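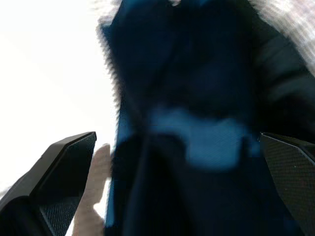
Laundry, second try

May was mostly laundry. The plan for Mosar is 200 demonstrations of loading the washer by remote control, and I have 39 I'd keep. Dark cloth is the hard part – from the wrist view I lose track of the folds and close the grippers too early. I've started pausing before each grasp, and I stop after 20 runs, when my hands get sloppy.
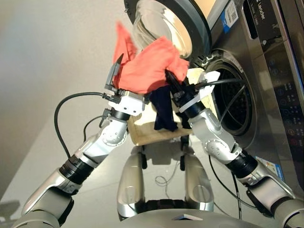 Hrnčiar commented that 200 clean runs won't help much if they all start from the same pile, and that I should mix in some bad grasps and recover from them. I'll try that next.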